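Visit to the Kevside mail room and front desks

We went to see Kevside on 9 October 2020, four of us from the Garcia building: me, Geeta Upadhyay, Emlyn Morris and Elin Trevor. We are due to redo our own reception and sorting area and wanted to look at how another shared office handles its paper and its desks before we spend anything. Tudur Penry met us at the side entrance and took us up.

The building has 600 people on its books, though far fewer come in on any one day. Mail arrives in one delivery in the morning. It used to go into a wall of metal pigeonholes in the lobby, which Tudur showed us first. The locks had failed one after another and people left things in there for weeks. The wall is still up but it is only used for spare keys and old directories now.

Upstairs they have gone over to small desktop organizers. These are plain cardboard, open at the front, and they sit right on the desks where people work. Tudur buys them flat from Nirnar and folds them himself. Emlyn Morris asked how long they last. The answer was that the first batch went in last July and most of it is still in use. The bottom slots go first if anyone puts heavy catalogs in them. A damp coffee cup on top will also finish one off.

Each desk decides on its own labels. Some sort by person, some by day, and one team sorts by whether the thing needs a signature. Geeta thought this would cause trouble when someone covers for a colleague, and Tudur agreed that it had. They now ask that the top row always be used for incoming items. Everything below that is up to the desk.

The desks themselves are light wood and stand butted up against each other in pairs. I liked the height. The join between two desks does collect crumbs and paper clips, and Elin pointed out that anything written on a single sheet across the join comes out badly. We have the same problem at home base with our folding tables.

Cables were the weak point. There are outlet boxes set into the floor, but laptop leads still run across the desktops. Tudur has had a quote from Karent for trays under the desks and is waiting for a decision. He would not tell us the figure, but said it was more than the organizers will cost him in his lifetime.

We had lunch in the kitchen on the same floor. It is small, with a good window and a slow microwave. Emlyn Trevor, who runs the post for the ground floor tenants, joined us there and was useful on outgoing mail. His floor sent nearly 1,000 items in July, mostly returns, and he keeps those well away from anything incoming.

For our own room I would suggest we try 4 of the cardboard organizers for a couple of months and leave the old shelving where it is. Geeta would like to start with the accounts desks. Emlyn Morris wants cable trays in first, before any new furniture is moved. We will talk it over when the quote for the flooring is in. Tudur has offered to send over his folding instructions, which he says are clearer than the ones in the box.
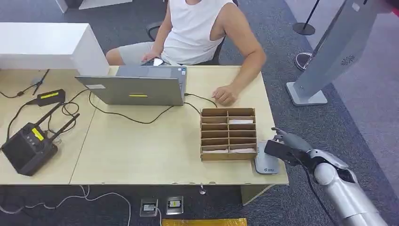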